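A visit to the Prusen paper mill

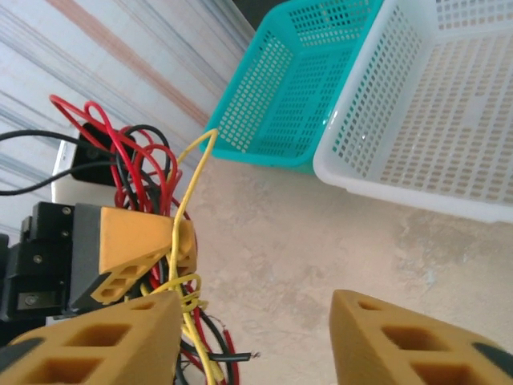
Two mustard-yellow fingers over a beige surface.

We went to Prusen in October, on the one open day the mill holds each year. Évan Bailly had booked the places in the spring and there were still only two left on the morning tour, so he and I took those and Fadwa Farouk went round with the afternoon group. Her notes on the finishing rooms are better than mine and I have used them where I could.

The mill is at the bottom of Alley, a long street which runs downhill from the church to the river. The bus stops at the top. It is a steep walk and the pavement gives out halfway, so anyone with a pushchair should ask to be dropped at the lower gate. We arrived just before 9 in the morning and were given a visitor sticker, a pair of ear plugs and a leaflet with a plan of the site. The plan is out of date. It shows the old boiler house as the tea room, and the tea room is now over the rag store.

Our guide was a Mr Hamdy, who had worked in the beater room before he moved to the office. He began with the water. The mill has a spring as well as the river, and the spring is what the paper is made with. River water is only used for turning the wheel and washing down the floors. The spring comes out in a stone trough behind the main building, with a wooden lid on it, and runs through two settling tanks filled with gravel. He said it is hard water and that this suits the paper, as the chalk in it helps the sheets keep their colour.

From there we went up to the rag store. They still make some of their papers from cotton, mostly offcuts from a shirt maker and old bed linen. Buttons, zips and anything with elastic have to be cut off by hand at long benches under the north windows. Polyester is the main nuisance. A few threads of it will go all the way through the process and show up as shiny hairs in the finished sheet. We were shown a spoiled sheet held up to the window and you could see them easily once you knew what to look for.

The beater room was the part Évan had come for. There are two beaters, big oval troughs with a heavy roll at one side that drives the pulp round and round. The older one is a Skirnov and has the number 891 cast into the end plate. Mr Hamdy thought it was a serial number but the maker's records are lost and he would not swear to it. It was running when we went in. The noise is a low steady thump and you feel it through the floor more than you hear it. A load of rag takes most of a working day to beat, and the beaterman tests it by stirring a little of the pulp into a jar of water and looking at it against the light. When there are no lumps left, it is ready.

We were allowed to put a hand in the pulp. It is cold and feels like thin porridge.

Sheet making was next. The vat is lined with lead and has a small heater under it, which is only used in winter. The vatman dips the mould, lifts it level, gives it a shake forward and back and then one from side to side, and passes it along. The coucher, who stands to his left, rolls the wet sheet off on to a felt. It looks very easy. Four of our party had a try and all of us made sheets that were thick at one end. Mine had a hole in it where I had let a drip fall from my sleeve. Drips are called vatman's tears, and in the old days a sheet with one in it was sold off cheap.

A full pile of felts and sheets is called a post. It goes under the press, and it takes three people on the bar to squeeze it down. A surprising amount of water comes out and runs off through a grating in the floor. Stand well back if you have decent shoes on.

The drying loft is up two flights of narrow stairs and not everyone came. The sheets hang over ropes in small bundles and the air is let in through sliding shutters along both sides. The shutters are moved several times a day depending on the weather. There is a wall next to the door where workers have written up floods, frosts and late deliveries in pencil, going back a very long time. I could have stayed there for an hour but we were only given ten minutes.

Fadwa's group was taken through the finishing rooms, which were closed in the morning. She writes that the sheets are dipped in gelatine size, dried again, and then left to rest in stacks for some weeks before anyone does more to them. The smooth papers are passed between zinc plates in a rolling press. After that every sheet is looked over on both sides and sorted. She was told that one recent order came to 3921 sheets, for a bookbinder, and that 78 of them were turned down at the sorting table, mostly for specks. The customer bought those as well, at a lower price, to use as endpapers in cheaper books.

There is a shop by the gate. It sells writing paper, blank books, and bags of mixed offcuts, which are good value if you do printing or calligraphy. The watercolour paper had sold out by lunch. Cards are taken but the machine was slow and there was a queue, so cash is quicker.

The tea room does soup, rolls and three sorts of cake. The soup was leek and potato and rather salty. The tables by the window look down on the weir, and we saw a heron there for most of our meal.

A few practical points for members who may want to go next year. Places are free but have to be booked, and the list opens in April. The morning tour sees the beaters working and the afternoon tour sees the finishing rooms, and at present there is no way to do both without booking twice. The ground floor is level throughout apart from a step at the vat room door. The loft cannot be reached without the stairs. It is wet underfoot in several places and cold everywhere except the sizing room, so bring a coat. Parking is in the field across the bridge, and it was muddy by the time we left.

Évan has the leaflet and a few of the offcuts, and will bring them to the next meeting.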